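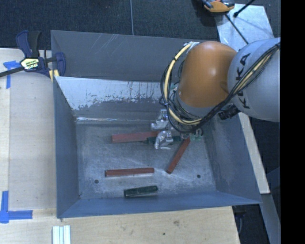
Rodica Stanciu schrieb:
> Die Planier-Medaille ist mit 3.000 Euro dotiert, vorschlagen darf jedes
> Mitglied. Bitte macht mit, bisher liegt erst eine Nominierung vor.

Jedes Mitglied, na ja. Verlangt werden drei Gutachten, davon zwei aus dem Ausland, und das bis Ende April. Wer keinen Lehrstuhl im Rücken hat, bekommt die kaum zusammen. Wir sind 179 Leute auf dieser Liste — dass da nur ein Vorschlag kommt, wundert mich nicht.

Offen ist für mich auch, ob Software wie Fivimeck überhaupt als Forschungsleistung zählt. In der Satzung finde ich dazu nichts. Weiß Radomír mehr?

Gruß
Miloslav Hrnčiar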